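5.3 Failure cases

Most failed episodes at the Clustimcombe site came from one fault. Of the 352 episodes run with the Zurkel policy in September, 50 ended in a stop by the force monitor, and in those the gripper had closed before the wrist reached its goal height. The fingers then met the table or the rim of a dish. We did not retrain between runs.
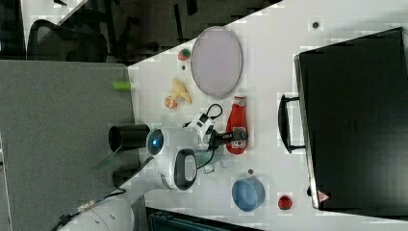
Early closing was more common with objects that lie flat. The policy takes its closing signal from predicted height, and that prediction drifts when the target is low and long. A squeeze bottle on its side, like the red one near the fingers in Figure 4, has a curved wall, and a small height error puts the fingertips on the slope of it. We raised the closing threshold by 10 mm. This cut the stops but led to more missed grasps, and we went back to the first value.

A second fault was in the cable. The loop over the gripper can catch on a raised rim when the wrist turns, and the force monitor reads the pull as contact. We logged these stops apart from the others. A shorter cable was tried and pulled tight at full reach.
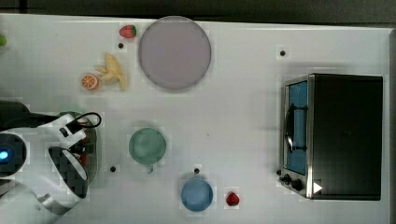

Page last changed: December 25, 2025

Figure 4. Work area with the arm among toy foods and dishes, two views.

The Ko baseline uses the same force limit and was stopped less often, but it also moves more slowly near the table. We have not run it at matched speed. After any stop the arm holds its position until an operator clears the fault by hand, and the episode is scored as failed even if the object is already in the fingers.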